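Tallico Arm Kit, Owner's Guide
Section 4: Fitting the wrist camera and doing your first soft-goods pick

Hi again! If you made it through Section 3, your arm is bolted down and talking to the Bivgate controller. Now we get to the part I like best, where the arm gets its eyes. I wrote this one with Violeta Barrientos, who has set up way more of these than I have, so where she and I disagree I went with her.

Set aside 20 minutes. Have the small hex key from bag C handy and a towel or an old shirt to practice on.

Before you start

Caution: Power the arm off at the controller and wait for the light to go out. Pausing it in the app doesn't count!

1. Slide the camera bracket onto the wrist with the cable side facing the elbow. It should go on without any force. If it fights you, back it off and turn it a hair.

2. Put in the 2 short screws, finger tight for now.

3. Run the cable through the clips on the forearm and leave a loop at the wrist about as big as a coffee mug. I skipped the loop on my first kit and yanked the plug right out (sorry, Ximena, I know you told me).

4. Snug the screws down. Stop when the bracket quits wiggling.

5. Power up, open the Zoltura app and tap Wrist View. Give the picture a few seconds to come in.

Note: If you get a black screen, unplug the camera at the controller end, plug it back in and tap Refresh. Still black? Flip to Section 9.

Your first pick

6. Drop the towel in a loose heap in the work area and tap Teach.

7. Guide the arm down by hand until the fingers are just over the cloth. Tap Save Point, then Close Grip.

8. Lift slowly. I keep the speed slider at 20 for this and only go up to 100 once I trust the path.

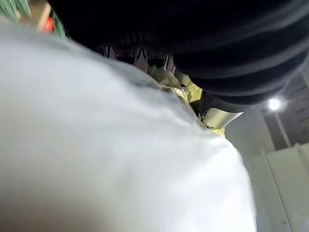 Cloth is floppy stuff, and when you work this close a fold can swallow most of your view. The app will still let you save a point like that, but you'll have a hard time telling what you were aiming at later. Raise the wrist a little, wait for the view to open up, and save the point from there.

9. Run the pick a few times, messing up the heap in between. If the fingers come up with nothing, lower your saved point one notch and try again.

Caution: Thin plastic bags and wrappers love to ride along with fabric. Stop the arm before you reach in and pull one loose. Keep sleeves and hair away from the wrist, too.

10. Happy with it? Tap Keep and give the pick a name you'll recognize in October. "Test 2" is a bad name, and I have several.

Next up is Section 5, Sorting Into Bins.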